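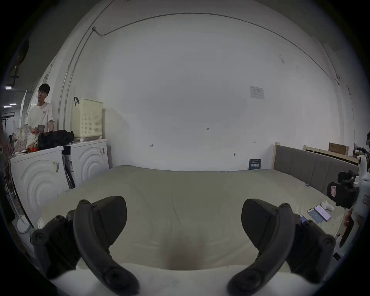
Furnished rental listings should state the age of the mattress

A furnished rental listing in Revisdale will usually give the floor area, the heating type, the distance to the bus line, and the make of the dishwasher. It will almost never say how old the mattress is. I think it should be required to, and I think the requirement would cost landlords very little.

The mattress is the item in a furnished unit with the longest daily contact time. A tenant who sleeps seven hours a night uses it more than the sofa, the desk, and the stove combined. It is also the item whose condition is hardest to judge during a fifteen-minute viewing. Foam loses support from the inside. The cover may look fine while the core has taken a permanent set an inch deep under the hips. Pressing on it with a hand shows almost nothing, and few applicants will lie down on a bed in front of an agent.

Last February Lavanya Panicker and I went through 451 furnished listings within the county. We recorded whether each one mentioned the mattress at all, and if so, what it said. The word appeared in 132 of them. In most of those the statement was a size. "Queen mattress" tells a tenant which sheets to buy. Only 2 gave a year of purchase, and both were posted by the same owner.

The usual objection is that age is a poor measure of condition. Emlyn Wynne, who manages units for Rullance, made this point to me at length. A good latex core at nine years can outperform a cheap foam slab at three, and a guest room bed may be slept on a few weeks a year. Both statements are correct. Age is still worth publishing. It is a single number, it can be checked against a receipt or the sewn-in label, and it doesn't depend on anyone's opinion of firmness. We accept the year of construction for buildings on the same terms, knowing that some old buildings are sound and some new ones leak.

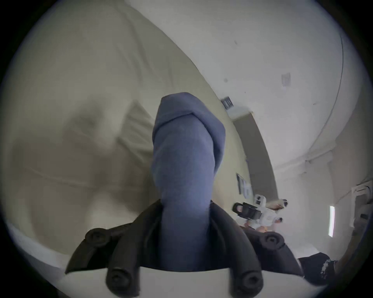 A second objection is cost. If age is disclosed, owners will feel pressure to replace beds sooner. Suppose a landlord pays $270 for a basic full-size mattress and replaces it every six years instead of every twelve. The added expense is $22.50 a year, or less than two dollars a month. Disposal adds to that, and the fee varies by town, but it doesn't change the scale of the figure. An owner who can't absorb it can put it in the rent, where the tenant can at least see what it buys.

Musa Bako has argued that the market would handle this if tenants simply asked. Some do. In a tight market, though, the applicant who asks a lot of questions is competing against one who asks none, and the information reaches only the person who took the risk. A field on the listing form removes that penalty.

The rule I would write is short. Every listing for a furnished unit states the year each mattress was bought. If the year is unknown, the listing says "unknown." The inventory signed at move-in repeats the same entry. There is no maximum age and no inspection. A false entry is handled the way a false floor area is handled now.

Preda, the smallest of the local listing sites, added an optional field last fall. Bianca Crăciun, who maintains the form, says that owners who fill it in tend to do so for every unit they have. The optional version should be made mandatory there first, and the county can copy the wording.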